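Issue 27: Left gripper closes early or stalls under tool when approaching cabinet top
Project: Costik (two-arm home build)
Component: arm control, simulation
Reported by: Tahmineh Najafi
Assigned to: Arash Soltani
Status: Resolved, one follow-up open
Labels: sim, left-arm, reach, regression

Summary

Left arm reaches the front edge of the cabinet and stops short of the tool. Controller reports "goal reached" and the gripper closes on air. Happens in the sim room with the current arm model. The same pick worked before the September merge.

Setup

Sim build from main, no local patches except camera height
Planner: Gakmont, default settings
Arm model: revised left forearm (new elbow cover)
Control loop: 1000 Hz
Host: the workshop desktop, nothing else running

Steps to reproduce

1. Load the room scene with the cabinet on the red table.
2. Park the right arm by the bed.
3. Send the left arm to the pre-grasp pose for the orange-headed tool.
4. Request grasp.

Expected: gripper moves up and over the orange end, then closes.
Observed: gripper holds at the pre-grasp pose, then closes there. No error in the log.

Log excerpt

[plan] target accepted
[plan] path found, 2 segments
[exec] segment 1 done
[exec] segment 2 skipped: zero length
[exec] goal reached
[grip] close
[grip] closed, no contact

Comment - Arash Soltani

"Zero length" on segment 2 is the interesting line. The planner thinks pre-grasp and grasp are the same pose. Either the offset is being dropped or both poses are clamped to the same joint limit. Please attach the joint values at the end of segment 1, and say whether this happens with any other object on the cabinet.

Comment - Tahmineh Najafi

Joint dump attached. Elbow is sitting exactly on its upper limit. Tried the small red object at the back of the cabinet and the planner refused it outright with "unreachable", so that case at least fails honestly. The small black object nearer the front does the same as the tool: skipped segment, closed on nothing.

Also tried with the right arm moved well away from the bed. No change, so I don't think it is a self-collision margin.

Comment - Birdie Szabo

Could be the cabinet. I swapped the collision mesh for a plain box when I was trying to speed up loading. If the box is taller than the visible cabinet, the planner would keep the gripper below or in front of the top. Will check.

Comment - Birdie Szabo

Checked. The box matches the cabinet top to within 2 mm. Reverted to the full mesh anyway and ran the pick again. Same result, slower load. Putting the box back.

Comment - Arash Soltani

Then it is the elbow limit. The revised forearm file has the upper limit set lower than the old one. Was that intended? The physical joint goes further than that on the bench.

Comment - Vicente Ojeda

That was me. I lowered it when I added the elbow cover, because the first version of the cover rubbed on the upper arm near the end of travel. The cover that is in the model now is the slimmer one and clears. I changed the mesh and forgot the limit. Sorry.

Comment - Arash Soltani

OK. That explains the pose, but it does not explain why the planner reports success. It should not clamp a goal and then call it reached. Two separate faults, in my view:

a) Elbow limit in the left forearm file is stale.
b) Gakmont clamps an out-of-range goal without telling the executor.

Vicente, can you take (a)? I will look at (b).

Comment - Vicente Ojeda

Limit restored in the left forearm file. The right forearm never had the change. I swept the left elbow through its full range in sim with the cover on and got no contact between cover and upper arm.

Comment - Tahmineh Najafi

Pulled Vicente's change and stepped through the approach by hand, pausing before the grasp request. The gripper is at the front edge of the cabinet top, directly beneath the orange head and close to it, with the handle running off to the right.

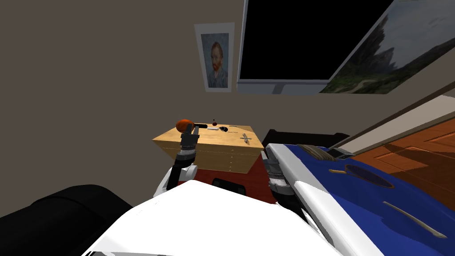
The pre-grasp pose itself was never the fault, in other words. What was missing was the move after it, and the planner now gives segment 2 a real length. Ran the full pick 40 times from the same start. No skipped segments and no false "goal reached". In a few runs the fingers touched the handle before the head. I would call that a grasp offset problem and keep it out of this ticket.

Comment - Nima Ahmadpour

Question from the hardware side. Does the restored limit get copied to the real arm automatically? The Drakos driver board reads its own limits file, and I would prefer not to find out with the cover on.

Comment - Arash Soltani

No. The driver limits are separate and have to be edited by hand. Leave the board as it is until someone has turned the real elbow through its range with the power off and the slim cover fitted.

Comment - Arash Soltani

Fix for (b) is in. A clamped goal now returns "goal out of range" with the joint name, and the executor stops before the gripper command. To test it I put the old limit back temporarily and repeated the steps at the top:

[plan] goal out of range: left_elbow
[exec] not started
[grip] no command

Limit set back to the correct value afterwards.

Resolution

Stale elbow limit corrected in the left forearm file. Planner no longer reports clamped goals as reached. If you keep a local copy of the arm model - Zemport users especially, the importer caches it - delete the cache and load again, or the old limit will stay in place.

Follow-up

Grasp offset for the orange-headed tool: separate ticket, Tahmineh.
Elbow sweep on the real arm, power off: Nima. Open.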